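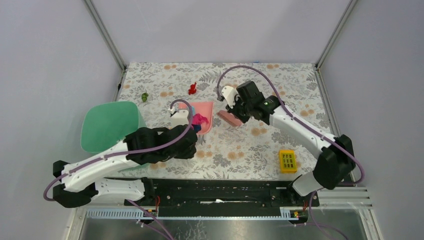

The pink basket, on the surface with the grey ferns.

Print this story | E-mail this story

THE SORTING

My aunt left me 49 boxes, a flat in Dakham above the Haddad bakery, and a letter explaining that the boxes must be sorted before the flat could be sold. She had been dead since April and was still giving instructions.

I began on a Thursday, with the toys. They had their own rules, on page two. Animals went in the mint-green tub. Blocks went elsewhere. The pink basket was for "things which are pink, and things which have behaved as though they were".

I considered that sentence for most of the morning. There was something dark blue in the basket already, and I left it where it was. My aunt would have had her reasons, and I did not want to hear them. 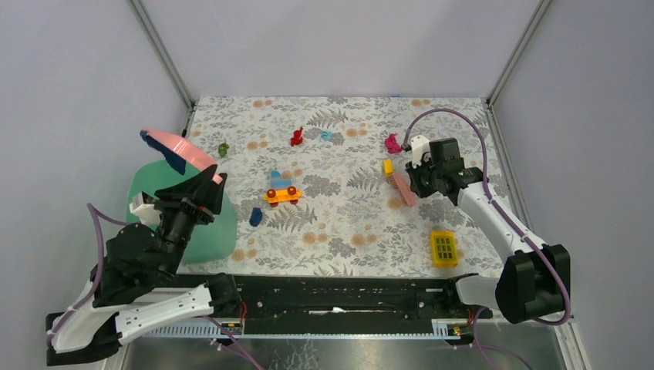
By lunch I had reached the animals. The red one I stood up straight, having been brought up properly. The small cyan one preferred to lie on its side, and after a while I came to see its point. The letter said they had crossed from Skostden in my grandmother's coat, along with 2,000 crowns and a ham. My mother's version had no animals in it and a larger ham.

At four the man from Starurar House Clearance rang to ask how I was getting on.

"I've done a basket," I said.

"We could take the lot for 177 pounds."

"There's a system."

"There always is," he said, quite kindly, and asked if there was a piano.

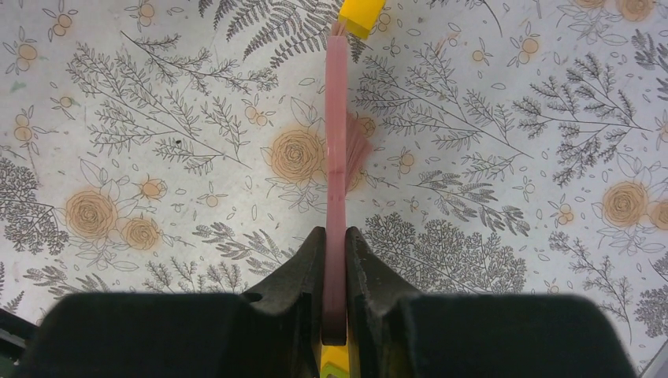 Imogen Sallow
Short fiction contributor

The pink strip was what finished me. It wasn't an animal. It had spent years among the blocks without committing itself, and page two was silent. I turned to page three, where my aunt had written, in a different pen: "You will get stuck on the long pink one. Everybody does. Put it where you like."

I sat down. In all our acquaintance she had never once let me put anything where I liked — not a coat, not a teaspoon.

I put it in the basket. Then I took it out and tried it in the tub with the animals, where it looked ridiculous, and went down to the bakery for a bun. When I came back it still looked ridiculous. I opened the second box.

Print this story | E-mail this story

More short fiction
The Ferry to Skostden
A Bun for the Inspector
2,166 Spoons
The Wrong Piano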